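Call for Participants: Daily Fluid Intake and Afternoon Concentration in Office Workers

Mindville Institute for Everyday Health
Reference number: 2252
Posted September 14, 2025

The Mindville Institute for Everyday Health invites adults who work at a desk to take part in a study of drinking habits during the working day. The study asks whether the timing of fluid intake is related to how well people keep their attention on routine tasks in the afternoon. It is led by Dr. Yvette Li and is carried out at the Institute's Sulden Street building.

Who may take part

We are looking for adults between the ages of 21 and 60 who work at a desk at least four days a week. Participants must be able to read and write in English and must be willing to keep a written record of what they drink.

You may not take part if you have a kidney or heart condition, if you have been told by a doctor to limit your fluids, if you take water pills, or if you are pregnant or nursing. Persons who work night shifts are not eligible for this study but may ask to be placed on the contact list for later projects.

What participation involves

Participation lasts 12 days. On the first day you will come to the Institute for a visit of two hours. A member of the study staff will go over the consent form with you, record your height and weight, and show you how to fill in the drinking diary. You will then complete a set of short attention tasks on a computer.

On each of the following ten days you will go about your work as usual. Every drink is to be written down at the time it is taken, with the type of drink and the amount. This includes coffee, tea, juice, soft drinks, and water from any source. Bottled water should be entered by the amount drunk, not by the size of the bottle. If a bottle is only partly finished, please estimate the amount remaining and subtract it from the volume printed on the label. 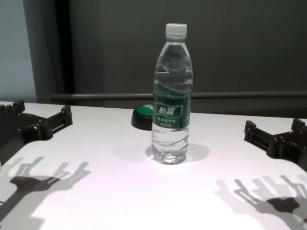

Diary and reminders

The diary is a paper booklet with one page for each day. Participants who prefer to use a telephone may instead enter their drinks through the Endaleo diary service, for which the Institute will provide a login at the first visit. Reminders are sent by text message at midday and at the end of the workday. Please do not change your usual habits for the purposes of the study. Entries that were missed should be left blank and marked as missed.

On the last day you will return to the Institute for a second visit of two hours. The attention tasks will be repeated, and you will be asked to hand in your diary.

Payment

Participants who complete both visits and return the diary will receive $300. Those who withdraw after the first visit will receive $30 for their time. Payment is made by check and is mailed after the second visit. Parking at the Sulden Street building is free for study visits. Travel costs are not otherwise covered.

Risks and benefits

The attention tasks may cause mild tiredness. No blood is drawn and no medication is given. You will not benefit directly from taking part, although a written summary of the overall findings will be sent to all participants who ask for one.

Privacy

Your name will be kept apart from your diary and your test results. Records are stored under a participant code and are open only to the study staff. Your employer will not be told whether you have taken part. Taking part is voluntary, and you may withdraw at any time without giving a reason.

How to apply

Please write to the study coordinator, Mpho Venter, at the Institute's Sulden Street address or through the contact form on this website. State your age, your usual working hours, and a telephone number at which you can be reached during the day. Include the reference number given at the top of this notice. Do not send medical records with your application.

Applicants will be called for a short screening interview by telephone. Those found eligible will be offered a choice of dates for the first visit. Visits will continue until the end of April, or until all places have been filled.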